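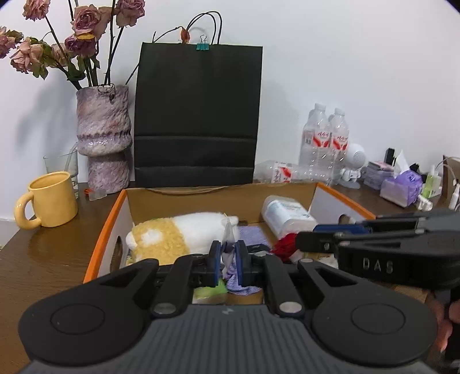 Osness Donation Box Check
Packing table, Form 691, with comments from the 8 December 2019 round

How to use this form: one form per table, filled in before any box is taped shut. Write OK, FIX or N/A on each line and add a comment for every FIX. Boxes go to the Zou street depot and are opened there by people who did not pack them, so anything sharp, leaking or loose matters.

Box number: 2206
Box type: cardboard, white outside with orange edges, plain brown inside
Status at time of check: open, packing not finished

PART A – THE TABLE

A1. Table is steady and does not rock when leaned on.
OK.

A2. Nothing breakable within arm's reach of the box.
FIX. There is a pale yellow mug, a clear drinking glass and a tall vase on the left side of the table. All three should go on the shelf before packing carries on. Please move the vase first. It is tall, the dried roses in it spread out a long way, and a sleeve could catch on a stem.

A3. No open drinks on the table.
FIX. Put the mug and glass away even if they are empty. Three plastic water bottles are on the right, two standing and one on its side. Check that all the caps are tight, and stand the third one up or take it off the table. A soaked box bottom is the most common reason for a box being sent back.

A4. Table free of scraps.
FIX. One orange scrap and one small clear-looking piece near the foot of the vase. Bin them. Small bits get swept into boxes and end up inside folded cloth.

A5. Dried flowers and plants kept away from the packing area.
FIX. Same vase as A2. Dry petals and leaves crumble and stick to fleece. If any have dropped in the box, shake out the soft toy before going further.

A6. Bags are closed or labeled.
FIX. Black paper shopping bag with rope handles, standing behind the box with a teal binder clip at the top. I saw no label on it. Write KEEP or SEND on a sticky note and put it under the clip. At the September round a bag like this went out with somebody's own things in it.

PART B – THE BOX

B1. Correct box for the contents.
OK. Soft goods only should go in this type.

B2. Holes and cutouts noted.
FIX. There is a round hole in the right end and a cutout in the left. These are fine for carrying, but small items can work their way out. Keep the small things in the middle and put a folded towel against each end. There is one purple towel in the box already. One more is needed.

B3. Bottom seam taped on the outside.
Not checked, box was in use. Lift and look before closing. Two strips of Traltine tape, one along the seam and one across.

B4. Weight.
Not checked. Weigh after closing.

PART C – CONTENTS

C1. Soft toys: eyes, noses and seams tight, no stuffing showing.
Partly done. One plush animal, long white body and yellow fleecy head. Still to do: tug test on the ears and anything sewn on, then run a thumb along the belly seam. Do not fold it to make room. Lay it along the length of the box as it is now.

C2. Tags removed from cloth.
FIX. The lavender and purple cloth has a plastic tag with it. Snip the tag and any loop that holds it. Loose loops are a choking risk if the box goes to a family with small children.

C3. Cloth folded flat.
FIX. The lavender piece is crumpled. Fold it to the same size as the towel. The red item, yarn or fabric, is also bunched up. If it is yarn, wind it and put it in its own bag. Loose yarn tangles around everything else.

C4. Containers: empty, clean, lid secure, label readable.
FIX. White plastic container with blue printing on the label, lying on its side next to the towel. Take it out, read the label and open it. If it has any liquid, powder or tablets in it, it does not go in a soft goods box – no exceptions, even if sealed. If it is clean and empty it can go back in, upright.

C5. Everything in the box has been looked at.
FIX. There is a light green item low down in the box that I could not identify. Take it out and add it to the packing list.

C6. Packing list matches contents.
Not started. Use list sheet 1654, the Zusport pad in the drawer.

PART D – RESULT

Box 2206: HOLD. Do not tape.
Clear the table (A2 to A6) before touching the contents.
Second check needed for B3, B4 and all of Part C.
Keep this form with the box until the second check is signed.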